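FOR IMMEDIATE RELEASE

Flomthorpe Library Extends Evening Hours, Opens Study Room to All Cardholders
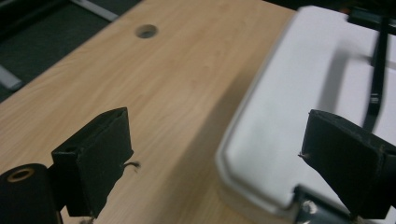 Evening hours at the Flomthorpe Public Library go up starting in March. Doors open until 9 p.m. on weeknights, up from 6. Same staff, same building, longer day. The change follows a winter survey of cardholders that drew 1,554 replies, most of them asking for the same thing: somewhere quiet to sit after work. The second floor study room, until now booked by groups only, will be open to anyone with a card. Tables are a pale wood color with a light grain, at least one with a round hole in the top, and the flooring is dark and plain. Bring a laptop, bring a book, bring homework. No sign-up needed before 5 p.m. After that, a sheet at the front desk, two hour limit if people are waiting.

What is changing

Weeknight closing moves to 9 p.m. Weekend hours stay as they are for now. The children's room still closes at 6, and the story corner with it. Late returns can go in the drop box by the Halley Street door, which is emptied at opening. Anything in the box by then counts as returned the day before.

Holds pickup runs until closing. This was the second most common request in the survey. Plenty of people work past 5 in Rarnance or farther out and have been missing their pickup window, sometimes for weeks. Holds will also be kept two days longer than before.

Printing and copying shut down fifteen minutes before closing. Please don't come in at ten to nine with a forty page lease. The printer is slow and so is the queue.

The numbers

The library lent 4,000 more items last year than the year before. Large print and cookbooks led the way, with audiobooks close behind. New cards issued came to 2,143, a good share of them to people living in the new streets out past Calloway Park. Evening visits were up every month from September on, even with the old closing time, and the reading room was often full in the last hour.

Paying for it

The extra hours come out of the regular operating budget. No new fees. Overdue charges on children's books remain at zero, adult charges are unchanged, and the cost of a replacement card is the same as it was. Some purchasing of DVDs has been cut back to make room, along with two magazine subscriptions that were hardly being read. The local paper and the crossword magazines are staying, for those who have already called.

New evening programs

A few things are on the schedule already and more will follow.

Tax form help, early evening, through the filing season. Bring last years return if you have it. Help is with finding and reading the forms only, staff can't fill them in for you.

Beginner Spanish conversation, twice a month. No textbook. Drop in any time, people do.

The Calloway Reading Circle moves from its afternoon slot to 7 p.m. The first book is a mystery, copies at the desk.

Resume and job application hour, first floor computers. Eight seats, so come early.

Local history night, with old maps and photographs of the mill district out of the cabinet for the evening. Pencils only near the maps, please.

Getting here

Parking behind the building is free after 5 p.m. The lot entrance is on Halley Street, and the lights there have been replaced. The Rarnance bus stops across from the main door, last one back leaves at 9:20 p.m. Check with the bus company before relying on it, times shift in summer. Bike racks are to the left of the ramp. The elevator to the second floor runs untill closing.

Food and noise

Covered drinks are fine in the study room. Hot food is not. Phone calls go out to the stairwell or the lobby. Groups that want to talk can still reserve the small meeting room on the first floor, up to two weeks ahead, by phone or in person.

The new schedule will be reviewed in the fall, using door counts and a second, shorter survey. If the later hours get used, weekend evenings are next on the list. Comments can be left in the box at the front desk or given to any staff member.

About the Flomthorpe Public Library

The library serves Flomthorpe and the surrounding area, with home delivery for cardholders who can't get to the building. Cards are free to anyone who lives, works or goes to school in town. Proof of address required, a utility bill is fine.

Media contact: Front desk, Flomthorpe Public Library, during open hours

###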